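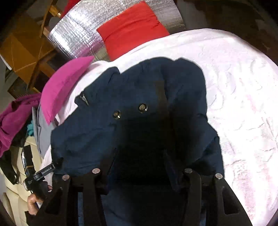 Reading time: 2 min

Sun 23 October

In our house the winter clothes come out before the cold does. I start when the first morning in Ivdale smells of smoke from the chimneys, and this year it was this week. My method is simple and a little slow. Everything goes on the bed first, one piece after another, and I do not put anything in the closet until I have touched all the pockets.

The navy padded jacket is always the most difficult. It does not want to be flat. I bought it at Cunine four winters ago and it still closes well, the snaps are strong, only the fabric has some creases that I cannot remove. I learned to press the air out slowly, from the bottom to the collar, and to close the snaps before folding. If I fold it open, the shape is never good.

I also have a rule for the pale blanket with the pink in it: it stays on the bed during the work. A jacket folded on something soft keeps its corners better — maybe this is only my feeling, but I have done it this way since I came to this country.

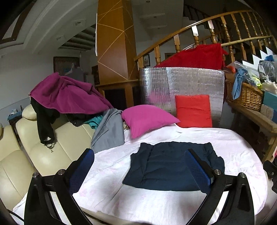 For folding I make first a rectangle, with the sleeves inside, and then I decide if the piece will go on the shelf or in the bag. The thick jackets go on the shelf. The sofa is my waiting place. What is on the back of the sofa is not decided yet, and I am a little ashamed to say that some things wait there until December.

The silver insulation behind the pillows stays all winter. The outside wall is on that side, and I sleep better with it. I paid 33 for the roll at Herath and used the rest behind the radiator.

Next weekend I will do the scarves and the gloves. I have one bag from Terus with a good zipper, and I hope everything enters. If not, the old gray scarf must go.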